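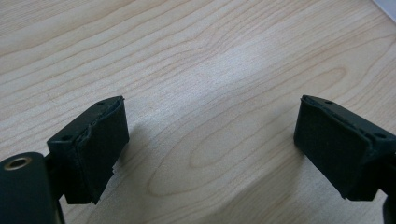 Last updated in July

Home > Furniture > Finishes > Ask

Oil over old varnish?
Posted by ulletport_pine, July

I just brought home a secondhand desk from Kamolrat and I love it! The top has a clear finish that's scratched in one corner. Can I rub oil right over it, or do I have to strip the whole thing?

belov42
Oil can't soak in through varnish, it'll just sit there and stay sticky. Sand that corner lightly, then wipe on a thin coat of the same kind of varnish. So satisfying when it blends in!

puvdale_shed
i used furniture wax on mine, 13 years and still going. looks great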